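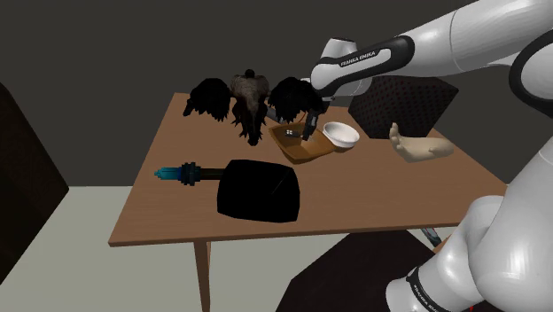 *The simulated arm at its tray, with a vulture-like onlooker and a spare hand.*

**Open day at Korodley**

Eleven of us made the trip out to Korodley for the open day at their robot lab, where the arms on show live entirely on a screen. I had dressed for machinery. I could have come in slippers.

The demonstration was called Sernlow, and it goes like this. The computer builds a table, scatters odd objects across it, and asks a simulated Franka arm to deal with something in a tray. Then it does it again with other odd objects. Our guide said they had set up 1000 of these tables since May, and that 738 had gone well enough to keep. The other tables were described as "informative."

Most of the questions from our group concerned the hand. It lies there palm up, fingers a little curled, as if waiting for change. The guide explained that the objects are drawn from a big mixed library, and the arm is supposed to get on with its work whatever is lying around it. I know people who can't manage that with a ringing phone.

We were each allowed a turn at picking the next table. I asked for a teapot and got a boot, but the queue was long - 200 visitors by lunchtime - and I didn't like to complain.

The coffee was real and so were the stairs, all four flights of them. Hultton is planning a similar day next year with arms you can walk around, and anyone who wants a seat in the van should put their name on the sheet by the door. Bring your own sandwich.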